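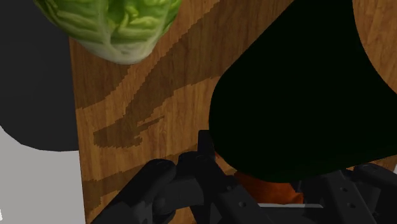 How often does a simulated kitchen cell need to be recalibrated?

At Urley, every 18 days, or sooner if anyone edits the gripper model or moves the virtual wrist camera.

Gisela Tapia has kept the cell running since February. It is a software cell: one arm, one two-finger gripper, a countertop, a cutting board and a changing stock of vegetables. The physical version stands two floors down and uses the same control code. Her job is to keep the first close enough to the second that a grasp tuned in one can be tried in the other.

"People expect a simulator to stay put," Tapia said. "The code around it moves. A physics update changes how contact is resolved, and a finger that used to close cleanly starts to sink 2 millimeters into a carrot."

Her routine begins with the fingers. Both are driven to their open limit, closed on a reference block, and opened again, 47 times in one run. The log records joint position and contact force at each step. If the left and right fingers differ by more than 5 percent in force, she checks the collision shapes before touching the controller gains.

"Nine times out of ten it is the mesh," she said. "Someone has simplified a plate and rounded off a corner. The visible part looks the same. The contact part does not."

The wrist view is next. The camera sits behind the fingers, so anything that comes near it fills a large share of the picture. Zane Butkienė, who wrote the grasp planner, regards this as normal working conditions.

"With a wrist camera you get one big dark object over half the view, and the thing you want is a bit of orange showing under it," Butkienė said. "The planner has to accept partial objects. If I tune it on tidy views, it stalls the first time something hangs over the target."

Textures get less attention. The wood grain on the board shows stepped edges at close range, and Tapia has left it that way. A sharper texture, tested under the project name Kondik, doubled the load time and made no difference to grasp results. The old file went back in the same afternoon.

Repairs are mostly small. The last one concerned the mounting offset between the camera and the gripper base, which had been entered in the wrong axis order after a merge. Fuseini Appiah found it by comparing rendered finger tips with a saved reference – a check that now runs at 6 a.m. before the first batch.

"The arm was reaching short every time," Appiah said. "Consistent errors are the easy ones. You measure, you correct the offset, you rerun the block test."

Asked what she would change, Tapia named the parts library. Object masses are still typed in by hand, and the lettuce was for a while listed at the weight of a cabbage. She would like them read from a scale file, with the date of the last weighing attached.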